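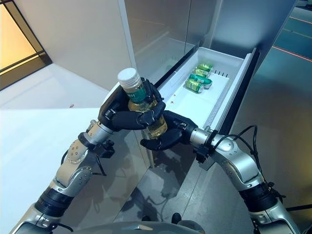

Does the Date on the Bottle Mean Anything? A Report on Drink Dates and What People Do With Them

Deividas Kuusk and Drahomíra Sokol
Final project, Consumer Studies
Submitted 04/06/2018

1. Why we picked this

Both of us grew up in homes where the date on a package was the law. If the juice said the 12th, then on the 13th it went down the sink. We have also both lived with roommates who drank whatever was in the fridge and never got sick as far as we could tell. So one side was wasting drinks or the other side was lucky, and we wanted to know which.

Our instructor pointed out early that this question is too big for one term, and she was right. We cannot test safety. We have no lab and no training in it. What we could do was look at how people read dates on bottled soft drinks, teas and juices, whether they can tell an old bottle from a new one by taste, and whether the claims that stores make about dates hold up when you ask a second question.

We should say that we started out expecting to find that dates are mostly nonsense. We tried to keep that from steering us, and a reader can judge how well we did.

2. What the words are supposed to mean

The drinks we looked at used three kinds of wording: "best by," "sell by" and "use by." Before the survey we assumed most people knew the difference. One of us (Drahomíra) did not know it herself until this project.

"Best by" is about quality. The maker is saying the drink should taste the way they want it to until then. "Sell by" is mainly for the store, so the staff knows when to rotate stock. "Use by" sounds the strictest, and people treat it that way, but on shelf-stable drinks it was hard to find anyone who could tell us how it had been chosen.

We wrote to three drink makers. Clondach sent a form letter about freshness. Wurero sent two paragraphs that used the word "quality" five times and did not answer either of our questions. Tejada was the only one that gave a real reply. Their customer desk said that their bottled tea is dated by a tasting panel, and that the date is set some weeks before the panel starts to notice a change. We asked how large the panel was and how many weeks. We did not hear back.

3. The survey

We handed out a one-page survey outside the campus store and in two dorm lobbies. We got 210 usable forms. People were asked what each of the three phrases means, what they do with an unopened drink past its date, and what they do with an opened one.

The first result is that 44 percent of people gave the same meaning for all three phrases. Usually it was something like "it goes bad then." A few wrote that the phrases are different but could not say how, and we did not count those as correct.

The second result is the one we trust least. Most people said they "usually check the date." We do not believe them, or at least not all of them. When we stood in the drinks aisle for an afternoon in the early part of the project, hardly any shoppers turned a bottle around before putting it in the basket. It is possible that they look when they get home. It is also possible that people with a clipboard in front of them say what a careful person would say. A survey cannot sort that out and we wish we had planned for it.

The third result surprised us. People were stricter about unopened drinks than opened ones. Several said they would throw away a sealed bottle one day past its date, and then on the next line said they would keep an opened bottle in the fridge "until it smells weird." As we understand it, opening the bottle matters a lot more than one day on the calendar. The printed date only covers a sealed bottle stored the way the maker says. Once the cap has been off, it tells you very little.

4. The taste test

We bought the same lemon tea in two batches. One batch was well inside its date. The other came from a discount shelf at Triltlow, sealed, and was past its "best by" date by a little over two months. We did not use anything opened, and we did not use anything with milk or fresh juice in it.

There were 18 tasters. Each got three small cups, two from one batch and one from the other, and had to pick the odd one out. With plain guessing you would expect six to get it right. Eight did.

It would be easy to write that people cannot taste the difference and stop there. We do not think the test shows that. With a group this small, eight is close enough to guessing that it proves nothing, but a small real difference could also hide in it. Two tasters were very sure of themselves and were right, and two more were just as sure and were wrong. One of the wrong ones described the newer tea as "flat and kind of dusty."

There were problems with the test as well. The cups were not all poured at the same moment, so some may have been colder than others. The first few tasters talked to each other in the hall. Deividas poured the cups and knew which was which, and he also handed them out, which we were told afterward is a basic mistake. If we did it again, one person would pour and another would serve.

5. The store's side

The assistant manager at Triltlow spoke with us for a short time. He told us that the store pulls drinks a week before the printed date because "customers demand it." We asked whether anyone had checked that. He said it was common knowledge.

We are not convinced. Triltlow also has a discount shelf for drinks past their date, and on each of our visits people were buying from it. That does not prove he is wrong, because the people at the discount shelf may not be the people who complain. But if customers truly refused old bottles, the shelf would not empty out. We think it is at least as likely that pulling stock early is simple habit, or that it makes the ordering easier.

We also asked what happens to the pulled drinks that do not reach the discount shelf. He said they are "taken care of." We were not able to find out more.

6. The figure everyone repeats

Nearly every article we read for background said that a household throws away 500 dollars of food and drink a year, or some number close to it, because of confusion over dates. We tried to trace it. Three of the articles pointed to each other. One pointed to a page that no longer exists. The last one gave a figure for all food waste in the home, and dates were only one of the causes listed.

We are leaving the number out of our findings for that reason. It may be fine. But we could not find anyone who had measured the thing it claims to measure, and we noticed that it was usually quoted by people selling something – a storage box, a meal plan, an app.

7. What we think we can say

People in our survey do not know what the date words mean, and that part is fairly solid, at least for students on one campus. They say they check dates more than they seem to. For one kind of sealed tea, two months past the date did not make a difference that most of our tasters could pick out, though the test was too small and too sloppy to lean on.

We cannot say that dates are useless. We also cannot say that anything past its date is safe, and nobody should read this report that way. For fresh juice, milk drinks and anything that needs to stay cold, our results have nothing to offer.

8. If there were more time

A second round of tasting is planned for August, with a bigger group and with the pouring and serving split up as described above. We would like to add a cola, because several people told us that soda goes flat in plastic bottles faster than in cans, and we would like to see whether that is true or just another thing people say.

The survey also needs one more question. We never asked people whether they had gotten sick from an old drink, and it was the first thing our classmates wanted to know when we presented.

Copies of the survey form and the tasting sheets are in the folder handed in with this report. The letter from Tejada is there too, along with the two that did not answer anything.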